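Bench Automation Board > End Effectors > Two-finger grippers for small wired parts: Stititz or Ruchti?

lowbay_dan
Posts: 2604
I have a pair of arms on a bench sorting small parts out of yellow trays and into a steel tray in the middle. Parts are small push-pull solenoids with the leads on, round red circuit boards, and twisted wire bundles. Both arms have a wrist camera. Both are running Stititz two-finger grippers at the moment, and I have a set of Ruchti fingers on loan until the end of February.

Boards are fine with either finger. The solenoids are where I need to make up my mind. I ran 300 picks with the Stititz fingers and 300 with the Ruchti, same trays, same arm, same approach speed. A pick counts only if one solenoid comes up and gets set down on the paper in the steel tray. Anything that brings a second one along by the wire is a fail.
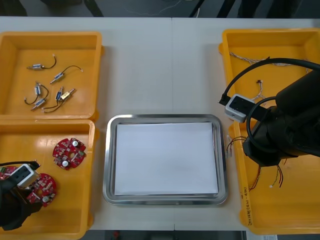
Stititz did better on body grip. Once it has the part, it keeps it. Ruchti did better at getting in between two parts, and it lost more of them on the way over, mostly when it closed on the plunger and the spring gave. I can post the log if people want to see it, but it's a mess of my own abbreviations.

Controller is a Hendora. I would like to order one set for both arms and stop swapping fingers. What are people using for parts with leads on them?

---

pickrate
How are the parts presented? If they're dumped in a tray you aren't really testing fingers, you're testing your grasp planner. I'd put them in a slotted nest and run it again. I'd expect the difference between the two sets to shrink a lot.

---

lowbay_dan
Loose in the tray. They come to us loose and they're going to stay loose. A nest means a person loads the nest, and then I've saved nothing.

I take the point about the planner, but it was the same planner for both sets.

---

kestrel_tooling
Same planner is not the same as fair to both. If it was tuned with the Stititz fingers on, it's picking approach angles that suit a wide pad. The narrower finger wants to come in steeper. Did you change the tool definition in the Hendora when you swapped, or only the offset?

---

lowbay_dan
Only the offset. The pad width is still the Stititz number. I'll redo it.

---

gantry_goat
I had the Ruchti set for most of a year on relays with flying leads. Sold them. The tips are good, but the pads wear at the corner, and after that they let go of anything round. I went to Stititz and haven't thought about it again.

On wires: whatever you buy, the finger won't fix two parts with their leads crossed. You need either a shake move or a second look from the wrist camera after the lift.

---

pickrate
Disagree on the shake. I tried a shake move on a cell with sensor pigtails and all it did was swing the connectors into the tray wall. A slow lift straight up, a pause, and then a check works better, and it's easier on the parts.

---

gantry_goat
Depends on the length of the lead. Mine were short.

---

lowbay_dan
Update. I put the correct pad width in for the Ruchti and ran another batch overnight, 500 picks this time. Steeper approach, like kestrel said. It dropped fewer on the way over. It's still behind the Stititz for holding on, but a lot closer than my first post made it sound, so please ignore the comparison up there.

I also went through the wrist camera stills for the fails. The bulk of them are two solenoids close together with the leads crossing, and the planner picks a point somewhere near where the bodies meet.

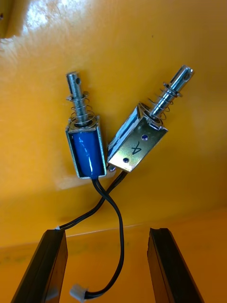 So the next change is in the grasp scoring. I want it to prefer the upper part of the frame when there's a neighbor touching, and to stay off the plunger and spring completely. It's a small change on paper. The Didutell camera software gives me a mask per part, but when two bodies touch it will sometimes return them as a single mask, and then the scoring has nothing to work with.

---

kestrel_tooling
Is the Didutell using depth at all at that range? Ours wouldn't give usable depth that close to shiny metal. We got reasonable masks from color only, after we moved the light. Glare off the tray wall was doing more harm than the parts were.

---

lowbay_dan
Color only. Depth is on, but I throw it away under a certain distance. I haven't touched the lighting. There is glare on the tray wall, so I'll try that before I rewrite anything.

---

pickrate
Duller trays would also do it. I know you like the yellow.

---

lowbay_dan
The yellow is what the supplier had.

---

sixaxis_sue
Coming at this from the other side: why one set for both arms? You have two arms and the parts are in separate trays. Run Stititz on whichever arm is doing solenoids and Ruchti on the one doing wires. The narrow tip is a real help on twisted bundles. I wouldn't want a wide pad trying to get under one of those.

---

lowbay_dan
Spares, mainly. With one set I keep one box of pads and one tool definition, and either arm can cover for the other if something is down. I haven't tested wires properly with the Ruchti yet. You may be right about it.

---

gantry_goat
Two tool definitions is not much of a burden. You managed with one and it was wrong.

---

lowbay_dan
Fair.

---

sixaxis_sue
If you do test wires, log where the connector ends up and whether the bundle came up with it. On mine the lift was always fine and the place was bad, with the plug hanging over the side of the destination tray. I added a short sideways drag before release, toward the middle. It cost a little time per pick and I left it in.

---

lowbay_dan
Adding a column for that. The plan is to move the light, rerun solenoids with both sets, then do wires with both sets, all before the loan is up. If the Ruchti wins on wires I'll split them the way sue says and order a box of pads for each.

---

kestrel_tooling
Post the log this time, abbreviations and all. And check the corners of the Ruchti pads before you start. Loan sets get around.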